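Trumstead Household Textile Terms

Data card, version 19. Released June 12, 2023.

Summary
Trumstead is a word list of 1830 English terms used in catalog records for household textiles: table linen, bedding, curtains and kitchen cloths. Each term has a preferred form, any variant spellings, a broader term and a short scope note.

Maintainers
Ruxandra Buzatu (terms and scope notes), Mesfin Chala (build scripts). Corrections to the pattern and print terms were supplied by Lemlem Beyene.

Files
terms.tsv: one row per term, UTF-8, tab separated, with a header row.
variants.tsv: variant spellings keyed to term_id.
retired.tsv: 152 terms withdrawn in earlier versions. Identifiers are never reused.

Fields
term_id: integer, stable across versions.
label: preferred form, lower case, singular.
broader: term_id of the parent. Empty for top terms.
facet: object, fiber, weave, print or finish.
note: up to 50 words of plain text.

Loading
Read both tables with quoting turned off. Several notes contain a bare inch mark, and parsers that treat it as an opening quote will merge rows. Retired identifiers still resolve through the replaced_by column in retired.tsv.

Known problems
The fiber facet mixes generic names with trade names. Weave terms for toweling are thin. "Runner" appears twice, once under table linen and once under floor coverings, and the two must be told apart by term_id.

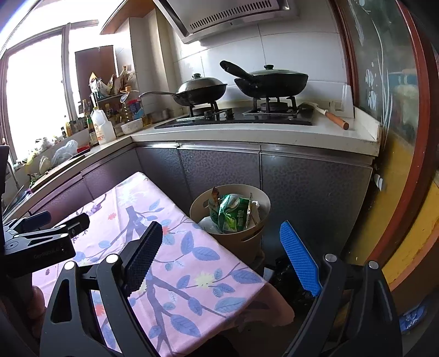 Print terms are assigned by motif, and a record may carry as many as apply. Ground color is stored separately and does not affect the choice of term. The pink tablecloth takes "foliate" for its blue leaves and brown branches, "floral" for the small red and white flowers, and "animal, figural" for the purple monkeys. Repeat size is left blank unless the cloth has been measured flat.

Changes in this version
Merged "tea cloth" into "tea towel". Added scope notes to all top terms. Fixed parent loops under "valance".

Next release
Planned for August, with a revised fiber facet.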